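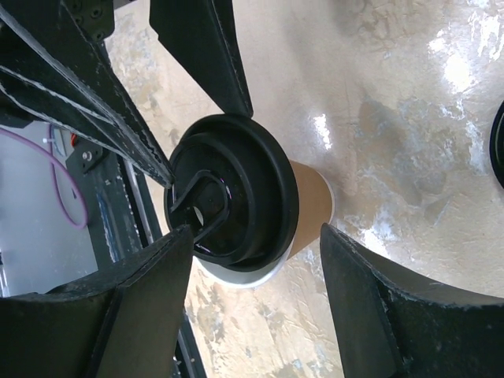
Search files Go to file

Hikholm Café Menus: README

Welcome, and thanks for stopping by! Hikholm is a collection of typed-up menus from neighbourhood cafés, put together by people who like reading menus nearly as much as ordering from them. There are 169 menus in this release, from 26 cafés, and every one was typed by hand from a paper copy, coffee rings and all.

What's in the folder

menus.csv has one row per item, with the café code, the item name, the price and whatever the café wrote underneath. Spelling is left as we found it, so you'll meet "flat white", "flatwhite" and one very cheerful "fat white". Fruit is filed under food unless it comes in a glass, which took us most of November to agree on (the smoothie bowls nearly finished us).

notes.txt holds the odds and ends: crossed-out prices, specials added in pen, and colour names for the Rondine menus, which used colours where other places use cup sizes.

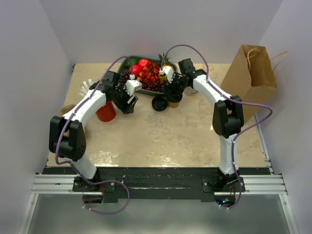

Valquíria Assunção wrote to ask whether prices should be rounded, as the Fallent menus drop the cents and the Teixeira ones keep them, and she'd sooner have them left alone than tidied up wrongly. We've left them alone.

Known gaps

Breakfast is better covered than dinner. Version 2 fixes the doubled rows in the tea section, but the first 1000 rows still need a second proofread, so please be gentle with those.

Corrections are very welcome, even tiny ones. Send them with the café code and the row number.

Last updated 2025-05-19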